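20th December, Tivville

So I finally got myself out to the Lakance open day, and wow, I should have worn a warmer coat (their demo hall is basically a barn with nice monitors). Worth it, though! I went to see the two parallel grippers they've been comparing, the Haddad and the Umley, and I ended up parked at the simulation desk for most of the afternoon.

The deal was simple. You pick a gripper, you pick an object, and you get ten tries in the simulator before they'll let you near a real arm. I skipped the easy blocks and went straight for the weird shapes, because of course I did.

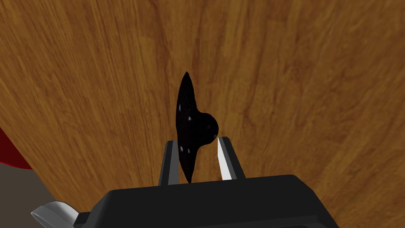 *Fingers on either side of the black piece, gap still showing on the right.*

That one got me good. It's skinny and pointy with a bump on one side, so where do you even squeeze? I kept wanting to come in right at the bump, and the woman at the desk kept telling me to go lower and slow down. My score with the Umley was two out of ten. With the Haddad, also two, so I can't blame the hardware!

I did like the Umley controller better. The close command has a speed slider you can nudge with your thumb, while the Haddad makes you dig through a menu every single time. Ugh.

Coffee was free, parking wasn't. They're doing another one in November and I've already put my name down for the camera session.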